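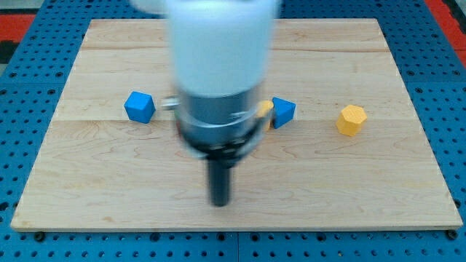 Notebook, May: board and blocks

Home | Notebook | Materials | Bench log | Older entries

Started a little after nine with a big mug of tea and the block tin, and I am writing this up before I forget which bits I have decided and which I only think I have decided.

The board first. I am very pleased with it! It's the pale one, with the long planks running across, and after weeks of squinting at blocks on the old patterned worktop it is a treat to have something plain behind them. The grain does show, and so do the seams, but they are quiet enough that a blue or a yellow block sits on top of them without any argument. I did wonder about the seams. If a block is put down half over a joint it might rock, so I went along with a fingertip and then with the edge of a steel rule, and the only place I could feel anything was towards the back, and even that was very slight. I have put a pencil dot there, small, and would ask everyone to leave it alone until I have had another go with fine paper.

Oil: I tried the Brastness on the underside and the Watine on an offcut. The Brastness went a shade darker than I wanted and smelled up the cupboard. The Watine is kinder to the colour, though it takes an age to go off (I left it overnight and it was still a touch tacky at breakfast). For now the top stays bare. If anyone puts a cup down on it, please use a mat.

Now the blocks. Blue cube, blue triangular prism, and the yellow hexagonal ones, which are my favourites, partly for the colour, a good warm egg-yolk sort of yellow, and partly for the way they stand up so squarely on their ends. Clita sent a mixed bag of 301 and I have been sorting them by the handful whenever there is a quiet half hour. So far 89 have gone into the "good" tin, meaning clean edges and no dents in the faces. The rest I haven't looked at properly, so please don't read that as a failure rate, it's only as far as I have got.

I had meant to set everything out in a neat line with even gaps, and then I found I much prefer a loose row. The cube looks far better turned with a corner pointing upward, and the triangular prism wants to be angled so you can see the slope. Having a yellow one off by itself at the right is nice too, and I'd keep that. The things I would change are small ones: more room between the triangular prism and its yellow neighbour, and perhaps the whole row a thumb's width nearer the front.

Labels for the tins are still to do. Mushi is the working name for the whole set, in case you find it written on a lid and wonder.

To do: sand at the pencil dot, second coat on the Watine offcut, carry on with the bag, find the lid of the blue tin, which I had in my hand at lunch.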